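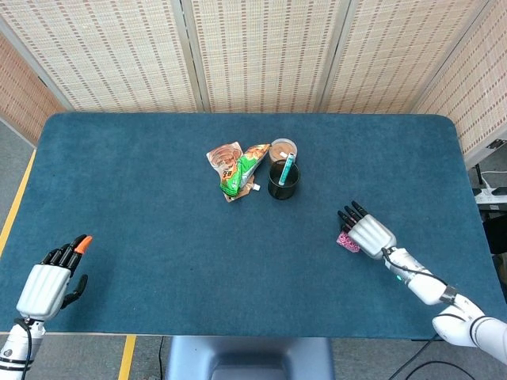
Clearing a felt game table (and getting the crumbs out)

Quick one. We get a lot of snack nights and the felt takes the beating. Wood you can wipe. Felt you can't, at least not the way most people try it, which is with a wet paper towel and a lot of elbow. Don't do that.

This is how I do ours. Blue-green felt, rounded corners, lives in front of the folding screen. Same steps work for a poker topper or any felt that's glued down.

## What you need

- Small trash bag, or a paper sack
- Soft clothes brush. Not the stiff kind
- Lint roller
- Two white cloths, clean. White matters, colored ones can leave dye
- Bowl of cool water
- Drop of dish soap
- Vacuum with the upholstery head (optional but nice)

## 1. Snack bags first

Empty bags are the worst thing on the table. Crumpled chip bag looks finished, never is – there's always dust in the bottom corner and it comes out the second you grab the wrong end.

So: pinch the open end shut. Fold it over. Lift straight up, don't drag. Into the trash bag, and hold the trash bag next to the table, not across the room.

If bags are piled on each other, top one first. Sounds obvious. Malcolm Mapplebeck picks up the whole heap in one go every time and every time I'm brushing paprika out of the nap.

Pouches with food left in them: press the air out, close the top, off to the kitchen. Clip if you have one. Any loose little caps, pick those up now, they hide under things and the vacuum will eat them.

Flat packets go last becuase they end up at the bottom. Check under them. Sticky ones especially, peel up slow from one corner.

## 2. Cups and tubs

Pen cup: lift it, look at the underside, wipe it if it's grubby. A ring of dust off the bottom of a cup will print right onto felt.

Markers. Check the cap is ON. Push till it clicks. Then put it in the cup, cap end up, so you can see it's capped. Marker on felt is pretty much forever, see below.

Round tubs and anything with a lid – one hand on the lid, one under. Don't carry by the lid.

I put all this stuff on a tray on a chair while I do the felt. Don't just shove it to the other end of the table. You'll do the work twice.

## 3. Brush

Dry first, always.

Find which way the nap lies. Run your palm over it, one way feels smooth, the other way feels a bit grabby. Brush WITH the smooth direction. Short strokes, light, toward the nearest edge, with the bag held under the edge to catch.

Start in the middle where people eat. Work out. Corners last. On rounded corners follow the curve, don't cut across or crumbs pack into the rim.

Greasy crumbs don't brush, they smear. Lift those with the lint roller, pressing straight down. Press, lift, press, lift. No rolling back and forth.

## 4. Vacuum, if you're doing it

Lowest suction. Upholstery head only, no spinning brush. Hover it just off the felt. If the felt lifts up to meet the nozzle then the glue's going and you should stop and fix that first.

I do this 2 times a month. Dinesh Rastogi says that's too much and he's maybe right, but he doesn't eat at the table.

## 5. Spots

**Drink spill.** Blot. Dry white cloth, press down, lift, move to a clean patch. Don't rub. Then a barely damp cloth, blot again, then dry again.

**Grease.** Cornstarch on the spot, leave it 2 hours, brush off. Repeat if you can still see it.

**Sugar or anything sticky.** One drop of soap in 700 ml of cool water. Dip a corner of cloth, wring it hard, dab from the outside in. Then plain water, same way. Then blot dry.

**Marker.** Sorry. You can try a little rubbing alcohol on a cotton swab but it can pull the felt color too, so test it somewhere hidden first. Mostly it spreads. I'd put the pen cup on that spot from now on.

Let it all dry flat, no hair dryer. Heat can loosen the glue. When it's dry brush the spot lightly so the nap stands up like the rest.

## 6. Around the table

If there's a screen or divider right behind, slide the table forward a bit before you call it done. Crumbs go off the back edge and sit along the foot of the panels. Woven panels hold dust too, soft brush, top to bottom. Don't fold the screen up with stuff in the hinges.

Sweep. Table back.

## Putting things back

Cup and tub back near the middle, with the tub behind so nobody knocks it reaching for a pen. Open snacks in a bowl next time, with a plate under the bowl. Cuts the cleanup way down.

Full clean takes me most of a podcast. Just the bags and a brush, a couple minutes, and that's all it needs after a normal night.

Will add a bit on regluing lifted corners when I get to it, probaly August.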